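Gripper drift (Skorard cell)
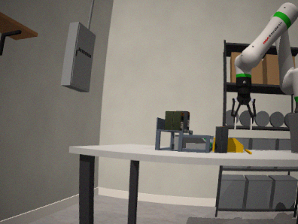

Helge Kristiansen reckons the name is wrong and it ought to be called "grip slip", as the arm goes exactly where it was told and it's the part that ends up somewhere else. Fair enough, but "drift" is what we typed in the fault log on day one and I'm not going back to change it!

Gripper drift is the name we use at Skorard for a fault in which a two-finger gripper closes on a part, reports a good hold, and then lets the part creep while the arm is moving. I first met it in the Strand assembly job, in the simulated cell, with a FANUC arm working over a long white table and the shelving rack behind it. The block would be picked up happily enough and then set down a little crooked (or, on a bad run, dropped next to the fixture).

Symptoms

The nasty bit is that no alarm comes up. The controller sees the fingers stop moving and takes that as a grip. Out of 61 test cycles we logged 6 drops, and all of them came on the fast swing across the table. Slow the swing down and the fault hides, which cost me most of June.

Cause

I blamed the wrist for ages. The real trouble was a Temoteck settings file that had been copied over from an older job, with the closing force left at the old value. It was fine for light parts and hopeless for a tall block held near its top. Friction at the fingertips had been set too high in the model as well, so the early runs looked much better than they should have.

Remedy

We now do a short lift and wait 3 seconds, then check the finger gap again before the arm swings. If the gap has changed, the cycle stops and the part goes back down. Closing force is set for each part, and the old file has been deleted (twice, it had a copy).

Safety

A dropped block in a simulation hurts no one, but the same program was due to go to the real cell at Zorkwood. Please keep the guard shut during the lift test, even at low speed.

See also: Finger gap check; Closing force; Zorkwood handover notes

Last edited 25/10/2024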